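Galer Two-Finger Gripper Kit
Sold by Cidex. Demonstration notes by Corey Fairweather

In stock: 6 kits
Price: on request
Demo sessions: Mon 20 May, Tully showroom, booking required

The Galer kit is a gripper, a wrist camera and a license for the Ender control software. The maker's leaflet calls it "ready for any household object." We sell it, and we would still like you to come and watch it before you spend money on that sentence.

We went to the maker's open day in April expecting a rehearsed routine, and the first half hour was one. The same block went from the same spot to the same spot while a man talked over it. After that we asked for ordinary things in baskets and trays, and the staff were decent enough to go along with it.

What we would want to know as a buyer:

Rated load is 700 grams. The leaflet doesn't say at what reach, and we didn't get a straight answer on the day.

Finger opening is 105 mm. Measure your widest item first.

Fingertips are a wear part. Each kit comes with 2 spare pairs. Ask what the next ones cost.

The Ender software needs its own computer, not included.

Shiny tabletops are worth a question too. Showroom lights bounce off them, and we have yet to see test results for glare — only assurances.

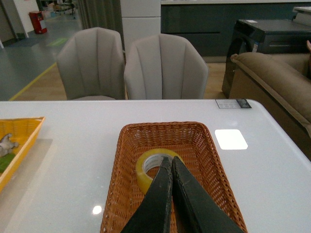 Galer fingers over a roll of packing tape in a woven basket.

Our sessions run without a script. Bring the items you want handled, in the containers you use now, and ask for repeat attempts. One good pick tells you very little. If the kit can't do your job, we'll put that in writing for your purchasing people.

Book through the Cidex sales desk. Kits bought after a session can be returned unused, less shipping.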